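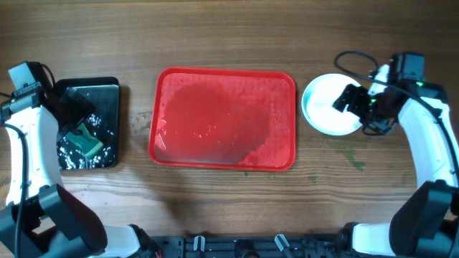 Water goes off overnight across most of Zorkside from next week, and stays going off overnight for 15 nights, while Greltia pulls out the old main under the high street and puts in a new one. Off at ten at night, back on by six in the morning. Homes and shops both. Anybody who leaves the washing-up till last thing will want to shift it forward a bit -- a black tray speckled with suds with the green sponge still sitting on it, a red one with water lying in the bottom, that's a job you want finished before the tap stops. Same goes for baths, dishwashers, washing machines on a timer.

Greltia put the notice out on 8/19/24 and cards have been going through doors since. Not all doors. Residents at the top end of Mill Lane told us they had nothing by teatime on the day after, and found out from a sign taped to the bus shelter. The company says 454 properties are on its list and every one of them will have had a card by the weekend. If you haven't got one and your neighbours have, ring the number on theirs.

Streets affected: High Street, Mill Lane, Tanner's Row, Chapel Street both sides, Station Road as far as the bridge, and the flats behind the old bus garage. Beyond the bridge is fed from a different pipe and should see no change, though pressure might dip a bit early on. Ferry Lane was on the first version of the list and has come off it. We asked why. Greltia said it was put on by mistake.

The main is cast iron and has burst three times since last November. The worst of them closed the High Street for most of a week and took the cellar of the Drovers with it. Repairs each time, patch on patch, and the road surface outside the chemist has never been right since. The new pipe is plastic and will run on the other side of the road, where there is less gas and cable to work round.

Digging is being done by Esilix, which did the sewer at Station Road two years back. Lights will be up on the High Street in both directions, with parking bays suspended from the chemist to the library. The loading bay stays open till noon. Deliveries after that are being asked to use the yard behind Chapel Street, which is tight for anything bigger than a van. Buses still running, but the stop outside the library moves down to the church. Allow a few extra minutes.

Why nights? Shops asked for it. The first plan, shown in the library in spring, had the water off in the daytime for a shorter spell, and the cafes and hairdressers said they would have to shut. Greltia went away and came back with the overnight version. Takes longer, costs more, and means noise after dark for anyone sleeping at the front. Breaking of concrete will stop at eleven, the company says. After that it's pumps, lights and a generator, which are to be kept by the library and away from the flats.

Not everyone is better off with nights. Þórarinsdóttir, the bakery on Tanner's Row, starts its first doughs at two in the morning and can't do that without water. It will be filling drums each evening and has been lent a tank on a trailer, to stand in the side passage. The shop told us it expects to open at the normal time but will drop the rye loaf and anything else that needs a long soak untill the work is done. Orders for larger cakes will be taken as usual. Saturday queue may be slow.

The launderette is cutting its last wash to half past seven. The fish bar will fry as normal but wants everybody served by nine so it can get cleaned down. The Drovers will keep serving and has had a go at working out the toilets, which come off a tank in the roof. One full tank, one evening, it reckons. The gym on Station Road is closing its showers at nine and leaving the rest open.

Households are being told to fill a few jugs and a kettle before bed. A bucket by the toilet does for a flush -- pour it straight into the pan, quickly. Keep drinking water covered. Combi boilers will cope with the supply going off but may show a fault light in the morning, and most clear it with the reset button. If you have an older system with a tank in the loft you might notice nothing at all for the first few hours.

First water through in the morning could look cloudy or a bit brown. Run the kitchen tap, cold only, till it clears. White clothes are best left until later in the day. Greltia says the colour is iron from the old pipe being stirred up and will stop once the new one is joined in. Leave the hot tap alone until the cold is clear or it all goes into the cylinder.

Anyone who can't be without water overnight for medical reasons, or has a baby in the house, can ask to go on the priority list. Bottles are then dropped to the door each afternoon. You don't need a letter from the surgery. People already on the list for power cuts are not on this one automaticaly, it's a seperate list held by the water company, so do check. Bottled water for everyone else will be at the library car park from five till eight each evening, one pack per household, bring a bag.

Compensation is the sore point. Planned work doesn't count as an interruption if notice has been given and the supply is back when promised. If it comes back late there is a payment of £50 per household, credited to the next bill without needing to claim. Businesses get nothing for the planned hours. Several traders on the High Street want that looked at, on top of the lost parking, and have written to the company together. No reply yet. We have asked as well.

There is some good news on speed. The limit through the works will be down from 40 on the Station Road approach, which people living there have wanted for years, and the council is going to leave the lower signs up till the end of the month after so it can see what difference it makes. No decision on keeping them.

Last night of the work is when the old main gets cut off for good and all the house connections are swapped to the new one. That's the night most likely to overrun. Stock up for that one in particular. Resurfacing comes after, daytime only, with the water on, and the chemist end gets done first.

A drop-in is being held in the library's back room on Wednesday, three till seven, with maps on the wall and staff from both Greltia and Esilix to ask. Tea provided. Large-print copies of the street list are at the library desk now, and in the post office window.

Updated: Ferry Lane removed from list of streets. Bus stop is moving to the church and not the school as we first had it.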